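**Five-finger hands or two-finger grippers for soft stuff?**

**kulsoom_m** · May 17, 2021

Hi all! Kulsoom Marwat here, long-time reader. We've been trying out hands for laundry and bed work, and I promised a few of you I'd write up how it's going.

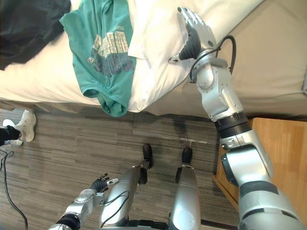
So, the two candidates are the Hamance hand (fingers and a thumb, very pretty, very fussy) and the plain Daltora parallel gripper we've been using since November. Over 400 grasps on shirts and sheets so far, split between the two. The Daltora wins on speed by a mile, but it pinches up the sheet along with the shirt far too often, and the Hamance can slide its fingers flat along the bed first, which I've come to love. Would you live with the slower hand?

**prieto_b**

Lovely write-up, Kulsoom, and thank you for doing the boring part for the rest of us! I have to disagree a little, though. Your sheet problem sounds like fingertips to me. We put thin silicone tips on our Daltora and double grabs dropped to 7 in a morning's run, down from 22. Much cheaper than a new hand, and you keep your speed.

**chukwu_fan**

Not sure I buy that, Baltasar. Thin tips are great until you meet a fitted sheet pulled tight, and then they just skate. What controller are you both on? I moved from the stock one to a Chukwu board and the force readings got so much steadier that I stopped blaming the gripper.

**kulsoom_m**

Stock controller, I'm afraid, running on the 24 volt supply. I'll happily try the tips (what thickness, Baltasar?), but I'm keeping the Hamance on for T-shirts, because sleeves are where it really shines for us.

**prieto_b**

One millimeter, from Covdale. Ask for the soft ones, the standard ones are too stiff. And fine, I'll give you the sleeves!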